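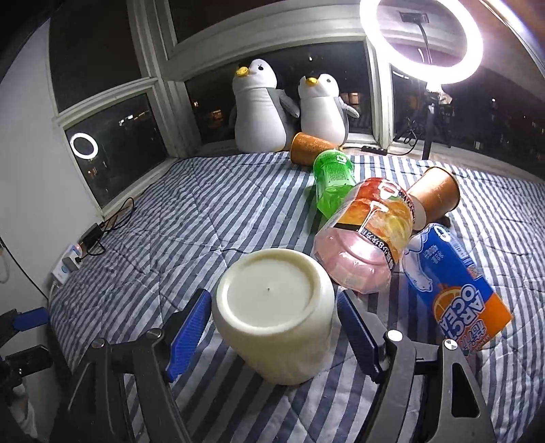

Guest rooms and clearing up: your questions

Do I have to strip the bed before I leave Corthorpe?
Please don't! We do all the linens ourselves, and we'd much rather you had a slow last morning. If you've been having a picnic on the bedspread (plenty of people do, the rooms at Lamville are on the small side), just gather up the bottles and cups first so nothing rolls off when we come to lift it.

Where do empty bottles go?
Rinse them if you can, put the caps back on, and drop them in the recycling crate by the back stairs. Half-full ones are fine to leave in the hall fridge with your room number on them. We keep drinks for 16 days and then, I'm sorry to say, they get poured out.

I spilled something on the quilt. Should I try to wash it?
Oh, it happens all the time, so please don't lie awake over it. Blot it with a clean towel and plain cool water, and leave the scrubbing to us, as rubbing hard can pull at the stitching. Let the desk know and we'll bring a spare quilt up. There's no charge for ordinary spills.

Can I borrow cups and containers for snacks?
Yes, they're in the Zultwood cabinet on each landing. Bring them back whenever it suits you and set them upside down on the rack to drain.

What if I leave something behind?
Call extension 233 and tell us what it looks like. We hold on to things for 30 days and can mail small items anywhere in the country.

Last updated 12 February 2026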